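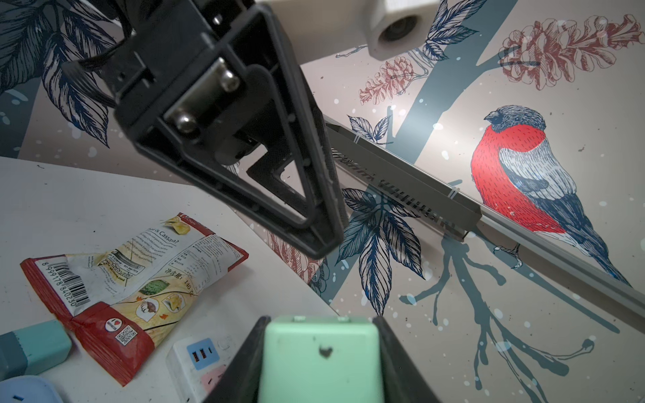

When a robot comes to work

Many things that you buy come from a warehouse. This is a very big room with shelves, where people take products and put them into boxes. At a company called Forkia, some of this work is now done by robots with two arms.

What is the robot's job?

The robot takes one thing from a table and puts it in another place. For you it is easy. For a robot it is a difficult job, because every thing is different. A hard case keeps its shape when two fingers press it from the sides. A bag of cassava chips does not. It bends, it makes wrinkles, and the chips inside can break.

The robot has fingers too, but only two on each hand. They are black and they close like tongs in the kitchen. Near the hand there is a small camera, so the robot can look at the thing from close. Try it at home: pick up a bag of chips with only your thumb and one finger. Where is the best place to hold it?

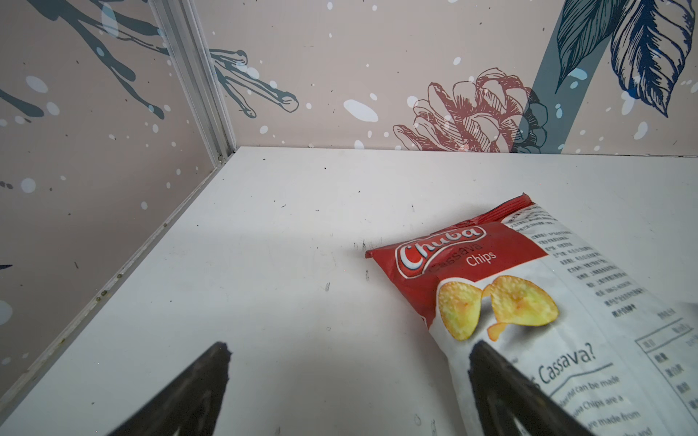
Who teaches the robot?

Teresa Cieślak worked for 11 years at the packing tables. In August she started a new job, and now she is a robot trainer. She moves the robot's arms with two handles, and the computer remembers every movement. For one kind of bag she repeats the same movement 100 times. Sometimes the robot still makes a mistake, and then Teresa must show it again.

"Before, my back was tired in the evening," she says. "Now it is my head."

What is different for the other people?

In the warehouse work 34 people. Before the robots came, some of them were worried. They asked: will I lose my job? This is a good question, and the answer is not the same in every company. In some places robots do the work and fewer people are needed. At Forkia all the people stayed, but several had to learn something new. Ermanno Cattaneo liked his old job at the packing table, where he could talk with his friends all day. Now he checks the boxes which the robots fill, and he sits more alone. He asked his boss for a longer lunch break together with the others, and he got it.

Words to know

Warehouse: a building where products wait until somebody buys them.
Gripper: the hand of a robot.
Automation: when a machine does a job which a person did before.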